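Bogdan Cozma
15th April

Right, I've read the Kenlow post on teaching robots by hand and I have some grumbles. Long one, mute me if you like.

The pitch: you don't need the robot in the room any more. People carry a gripper around, do the chore themselves, and the recording teaches the machine. Cheap, quick, works in any building.

I believe cheap. I believe quick, mostly. The rest I'd like to see written down somewhere.

Hand-held grippers, cables, office chairs:

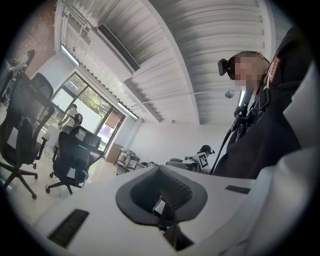
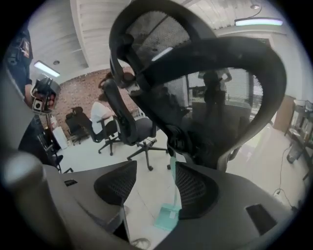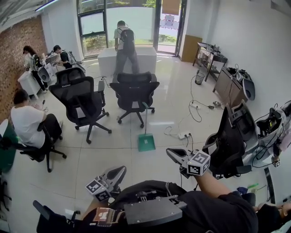
Dragica Živković reckons I'm being unfair already, and that anyone who has tried to drive an arm over a laggy video link would take a gripper in the fist every single time.

Fair enough. I've driven an arm over a laggy link. It took me 14 minutes to put a lid on a jar and I wanted to lie down afterwards. A gripper in the hand is much nicer for the person doing it.

But nicer for the person is the bit that bothers me. Your wrist goes wherever it likes. Your elbow tucks in, you shuffle your feet, you lean your hip on the desk. None of that is in the gripper's path, and the arm that gets the path later may not be able to reach half of it.

Yes, you can filter out the motions the arm can't do. How many get thrown away? Kenlow gives 394 demonstrations for its tidy-up task and doesn't say whether that's before or after the filter. I asked. Got a thumbs up emoji.

Marker cubes next. I like a marker cube. Black squares on white, a camera can find it, everybody knows where the gripper is. Until you turn round and your own shoulder is in the road.

If you're wearing a camera on your head you also have to look at what your hands are doing, the whole time. Try putting a mug away like that. I never look at the mug. I look at the shelf, or at the dog.

So you end up with people acting out a chore for the benefit of the tracking. Slow hands, chin down, both grippers held out front. Then we call it natural human behaviour.

Dragica again, and I'm paraphrasing because she sent it in four bits: slow and tidy is what you WANT in a demonstration, the robot isn't there to copy my bad habits, and I'd whinge just as much if the data was messy.

I would, yes.

She has a point about remote control too. At Jitbridge we had 2 operators on one arm in January, swapping over when the tired one started dropping things. You could see the swap in the data. One of them always came in from the left. The policy learned to come in from the left about half the time and dither for the rest.

With hand-held kit you could get the same thing with every new person you bring in, only more people and less chance anybody notices. Label who did each demo. Please. It's one column in a spreadsheet.

And office chairs. I have a thing about office chairs. They roll, they spin, the arms stick out, and mesh backs are see-through enough to confuse a depth camera (ours, anyway). A person nudges one aside with a knee and carries on. Where does the knee go in your dataset?

What would change my mind: same task, same arm, one batch taught with hand grippers and one by remote control, hours of human labour counted the same way for both. Count set-up. Count charging. Count the time spent working out which cable is whose.

I've seen one internal comparison like that and it stopped at up to 52 trials a side, depending on who you asked. Can't share it. It wasn't flattering to either camp.

I'm not against any of this. I'll probably be wearing the harness myself by winter. I'd just like the failure count in the same post as the nice video.

Someone's asked if I mean Zellau as well. Haven't used their gear, no opinion.

Off to make tea. Will answer replies tonight, except the one about my jar.

Recent from Bogdan Cozma
Why my arm comes in from the left
Leader arms, sore shoulders
Shenoy gripper pads after a month of use
Things I wish I'd labelled in January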